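Notebook, tube sorting cell, sim
12 May 2026
Project: Droltus (sort arm for the intake bench at Arnitz)

Morning spent in the sim again, not on the bench. Mathias cell still waiting on its guarding so everthing gets tried in the model first. Layout is the agreed one: clear rack on the left, holders 4 to 1, blue rack on the right as the feed. Renders from the Joleo layout below, pasted in so the day shift can see what I'm on about. 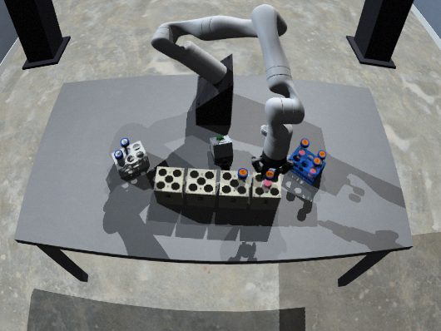
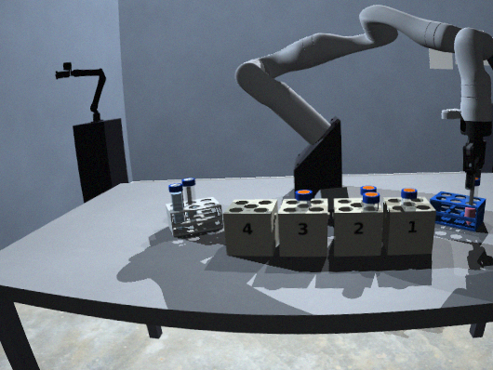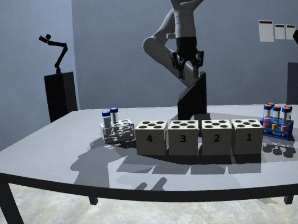 Joleo layout, sim renders. Holders empty and feed rack at five tubes in the last one; tubes in some of the holders in the other two.

Notes in no order.

1. Numbering. Holders run 4 3 2 1 left to right. I set it that way so holder 1 is nearest the feed and the arm does its short moves first. Makes sense for the arm. Doesn't for people. Two of the day shift read the printout this morning and both went to the wrong end. They read left to right like anyone would and they'll be the ones lifting the holders out when full. Either flip the numbers or put a big label on the bench. My vote is flip. Costs me an hour in the config, costs them nothing.

2. Holder fill rule. Five holes each, dice pattern. Currently no rule about which hole first, planner takes whichever it likes. By hand everybody at intake fills back to front so they can still see the label of the last one in. Ask them properly before I fix the order, don't guess. If the arm fills differently from the hands then any half-filled holder at handover is going to confuse somebody.

3. Clear rack. Parked at the left for odd ones: no label, wrong cap, short fill. Arm doesn't touch it and shouldn't. The people keep that rack. Was asked last week if the arm could "have a go" at the odd ones too. No. It's the bit of the job that wants eyes and a phone call to the ward. Also the bit they say they like, for what that's worth.

4. Reach. OK over the blue rack, wrist comes down straight. Back tubes in the feed are the ones I worry about, fingers have neighbours on both sides. Moved approach height up by 50 mm and will rerun overnight. If it still brushes, space the feed out and load fewer at a time, which means someone loading more often. Not keen. The point was to give them longer stretches away from the bench.

5. Shadows. Sim lights throw great big arm shadows over the tabletop. Check what the real lamps do before anyone signs off the vision settings. The bench at Arnitz has a window on one side and the afternoon sun is fierce, they've got a bit of cardboard taped up against it.

6. Gripper force set to 255 in the old config, i.e. flat out. Who did that. Me, probably, in May last year when we were only picking up blocks. Brought it right down. DO NOT copy the old file across to the Mathias cell.

What it changes for people (asked to write this up for the meeting, so rough version here)

At the moment intake sorts almost 700 tubes a shift by hand. Two on the bench, one on the phone and the door. Pick up, read, turn, put in holder, next. Wrists and necks are the complaint, every single time. The thing they don't complain about is the talking, because you can sort and chat at the same time and apparently that's half of how the new starters learn what's what. I'd not thought about that at all before sitting with them.

With the arm running: one person loads the feed and swaps holders, one does the odd rack, one on phone and door as now. So same number of people, different day. Management slide says "frees up a person". It doesn't, not in the first year, and I'm not putting my name under that slide. Somebody has to clear stops. Somebody has to do the odd rack and that pile will grow to begin with, since the arm will refuse things a person would just squint at and pass.

Things they asked for when I sat in:
- a pause button you can reach with gloves on, and from the door side
- tell us why it's stopped, in words. Not a code. (fair)
- let it be slow. They'd rather it was slow and quiet than quick and making them jump
- holders that come out one handed. Currently they stand too close together, you can't get fingers down between 4 and 3
- no wall screen with the count on it. Very firm about this one. They had one at the old site and it got used against people

Last one is easy for me, I just don't build it. But someone above will ask. Write it into the spec now so it has to be argued for.

Rota question not mine to answer but it came up: nights. Nights is one person alone. If the arm stops at three in the morning do they fix it, or sort by hand till six? I'd say by hand, and the bench has to be left so that's possible, i.e. the table isn't so full of arm that you can't stand at it. Measure this. In the model the mount sits behind the row and the front edge looks clear enough, but the model hasn't got a chair in it, or a bin, or a person with elbows.

Training. Plan says half a day. Too short. Half a day gets you loading and the pause button. Clearing a stop with a tube still in the fingers wants practice, with water tubes, several goes each, and no one watching with a clipboard. Ask for two half days a week apart. Will be told no. Ask anyway.

To do
- flip holder numbers, reprint, show the day shift again
- widen gaps in the row, rerun reach on holder 4 after
- overnight run with new approach height
- ask intake re fill order
- stop messages: first draft in plain words, let them cross things out
- spec: no count screen
- water tubes, find a box
- check gaurding delivery date, third time of asking

16.40. Widened the gaps. Holder 4 now a longer stretch across, haven't checked the elbow on that side yet. Overnight run queued with the old gaps by mistake, killed it, queued again. Leaving it on. Please don't log this machine out.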